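Why I Fell for Slow Jigsaw Puzzles

I bought a jigsaw puzzle in September because it was raining and the little shop on the corner had one in the window with a lighthouse on it. That was the whole plan. One rainy weekend, one lighthouse, then back to normal life. Reader, I now own a puzzle board with a felt surface and six sorting trays, and I have opinions about cardboard.

So let me tell you about puzzles, because I'm having a wonderful time and I can't keep it to myself!

The lighthouse was an easy one and I finished it in two evenings. I should have moved up a little at a time like a sensible person. What I did was go straight home from work the next Wednesday and order the Vorna harbor, all 4000 pieces of it. It came in a box so heavy that I had to set it down halfway up the stairs. Inside were the pieces in five bags and a folded poster of the picture (bless whoever thought of that poster, it is so much better than squinting at a box lid).

If you've never done a really big one, the first thing to know is that sorting takes forever and that sorting is great. I put on a long album and made piles. Edges, sky, water, boats, roofs, and a pile I called "brown stuff" that kept growing until it needed a tray of its own, and then another tray. I had expected to find this part boring and it was my favorite thing all week. Your hands are busy and your head just wanders off. I planned a whole vegetable garden in there. I also remembered the words to a song from summer camp that I hadn't thought of in decades.

The edge took me three nights. I was 2 pieces short at the end and completely sure the factory had let me down. I had half a grumpy email written. One was stuck to my sock and the other was in the sky pile, where it had been sitting face up the entire time, looking like sky.

Now for the opinions about cardboard. Vorna pieces are thick and they click. You can pick up a finished chunk the size of a dinner plate and carry it across the board – slowly, holding your breath – and it stays together. The Drusa ones are thinner and a bit slippery, and I've had a whole row of rooftops fold up on me like a fan. But oh, the Drusa pictures! They're painted, with real brush marks, and you get to know every inch of them. I would forgive them a lot for the one with the night market. Yip makes small ones, 80 pieces, cut into odd shapes, and I keep a couple around for evenings when I'm too tired for the big board but still want to fit one thing into another thing.

A few things I've picked up along the way:

Work under a lamp you can move. Glare on a glossy piece will hide its color completely, and tilting the light a little brings it back.

When you're stuck on color, switch to shape. I lay out all the pieces with two knobs and two holes, then all the ones with three knobs, and so on. It feels silly right up until you get five in a row.

Get up and walk around to the other side of the table. I can't explain this one. I'll stare at a gap for twenty minutes, go make tea, come back on the wrong side of the board and put the piece in upside down to me without even sitting down.

Don't save the sky for last. I did, and it was a long, gray, lonely ten days. Now I do a little sky every night, like vegetables before dessert.

People ask what I do with them when they're done. I leave them out for a week so I can admire them every time I walk past, and then I break them up and they go in the box for the puzzle swap at the Uvlow library. I know some folks glue and frame theirs, and I get it, I really do. But I love the breaking up! It makes a lovely soft tearing sound, and somebody else gets to have all those evenings.

The swap shelf is where I found the one I'm on now, a giant map with sea creatures around the border and tiny lettering all over the ocean. The box has been taped at every corner and someone has written "all here!!" inside the lid in blue pen. I've got the border done and most of one whale, and I'm clearing off the table early tonight to get going on the coast.
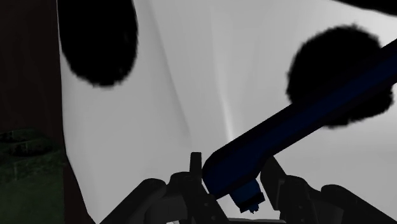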